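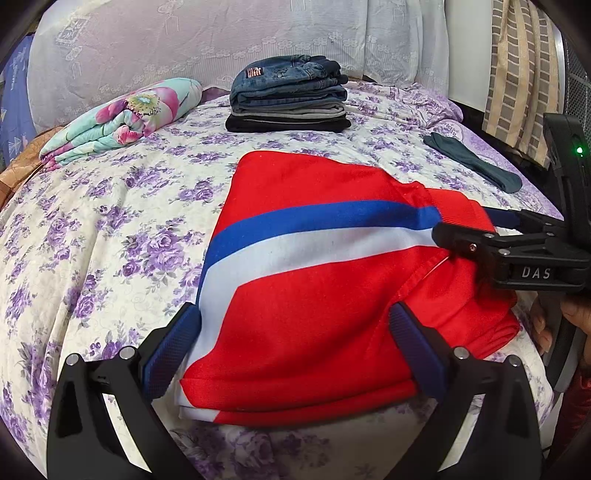
Red garment with blue and white stripes, partly folded on a bed.

Folding striped athletic tops so that the trim lies flat

Posted in: Laundry and Linen
Viewed 2774 times

Good afternoon. I am responsible for the clothing store of the Potcombe youth residence, where we launder and issue tops to residents each week. The store presently holds 218 striped tops, in red with a blue and a white stripe. They are folded on the beds in the dormitory wing, as the laundry room has no table of suitable size.

Our written procedure calls for each top to be folded into a rectangle that fits a standard shelf compartment. In practice the sleeves produce a thick bunch on one side, and the stacks begin to lean after five or six items. The stripes also crease where they turn a corner, and the creases are still visible when the top is issued.

I would be grateful for advice on two matters. First, should the sleeves be folded before or after the sides are brought in? Second, is there a recommended way to keep the trim from creasing in storage? Ironing every item is outside our present staffing.

Stivumora

Posted by Gaber

The sleeves should be dealt with first. The following procedure is used in our own linen service and may be adopted without special equipment.

Lay the top face down and smooth it from the collar toward the hem with the flat of the hand. Bring one side in to a line running down from the middle of the shoulder. Turn the sleeve back on itself so that it lies parallel to the side edge, with the cuff pointing toward the hem. It should not cross the center line. Repeat on the other side. The two sleeves will then lie next to each other, and the thickness will be even across the width.

Next, fold the hem up by one third and fold again to meet the collar. Turn the item over before stacking. Alternate the direction of the collars in the stack, first left, then right. Ribbed cuffs and waistbands are thicker than the body fabric, and a stack with all of them on one side will always lean.

With regard to the trim, please place the fold lines on plain fabric wherever the design permits. Where a stripe must be crossed, a loose fold is preferable to a pressed one. Items should be fully dry before they are put away. We limit stacks of this type of garment to eight.

A bed is an acceptable surface provided that the sheet is pulled tight. A soft mattress allows the fabric to sink under the hand, and the lower layer wrinkles without the person folding being aware of it. A large board placed under the sheet will correct this.

Posted by Drendano

We roll ours. It takes less time and there are no stacks to fall over. Shelf compartments are not ideal for this but a drawer or a crate will do.

Posted by Gaber

Rolling is a reasonable alternative where drawers are available. I would advise against it for tops that carry a printed number, as the print may crack if the roll is tight. For plain striped tops I see no objection.

Posted by Stivumora

Thank you both. The sleeve instruction will be added to our procedure, and a board has been requested for the dormitory wing. We will begin with the alternating stacks on Sunday, when the next load is due back from the laundry.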